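Questions I get about the hardware jars

Since I put up the page about my grandfather's shop leftovers, the same handful of questions keeps landing in my inbox, so I'm answering them in one place. If yours isn't covered, write to me anyway. I'm slow but I do read everything!

How many pieces are there in all?

2,004 when I finished in April, and yes, I counted every one (it took 9 evenings and a lot of tea). That's nuts, bolts, washers and a sad little pile of wing nuts. I've bought more since then, so don't hold me to it.

Do you sort by size first or by type?

Type first, always. I tried size first and ended up with square nuts, hex nuts and cap nuts all living together, and finding anything meant tipping the whole lot out again. Now it's type, then thread, then finish if I'm in the mood. I'm usually not in the mood.

How do you tell metric from inch?

I keep a set of known bolts on a string, 12 of them, and try the mystery nut on each one. If it spins on with two fingers all the way down, that's your match. If it goes on for a turn or two and then gets tight, stop. Some metric and inch threads are close enough to fool you at first, and forcing it will chew up both pieces. A thread gauge is faster for bolts, but I like the string.

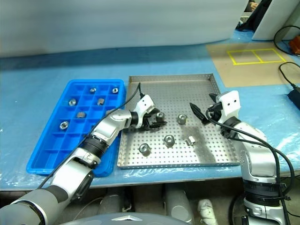

The really tiny ones I leave for daylight. I've mixed up so many of them under the kitchen lamp that it's a rule now.

What do you do about rust?

Plain white vinegar overnight, then a scrub with an old toothbrush, a rinse with a bit of baking soda in the water, and straight onto a towel. Dry them well — I mean really well, or they'll be orange again by breakfast. A wipe of light oil after that and you're done. Don't do this with anything plated that you care about, though. Vinegar can take the plating right off.

Jars or drawers?

Jars for the common stuff, drawers for the odds and ends. I have a Dolex cabinet with 8 drawers that I found at a yard sale, and one of them still sticks. My friend Ximeng Dong swears by tackle boxes and she may well be right, but I've labeled all these jars now and I'm not starting over.

Will you sell me some?

Sorry, no. I do swap, though! I'm always after old square nuts, and I have far more fender washers than one person needs. Tell me what you've got and roughly what size it is.

Can I reuse lock nuts?

The ones with the nylon ring, I don't. The ring loses its grip once it's been on and off, and new ones cost pennies. I save the used ones for jigs and paperweights.

Who is Zihan Lü, and why is that name on all your labels?

That's my cousin, who has much nicer handwriting than I do.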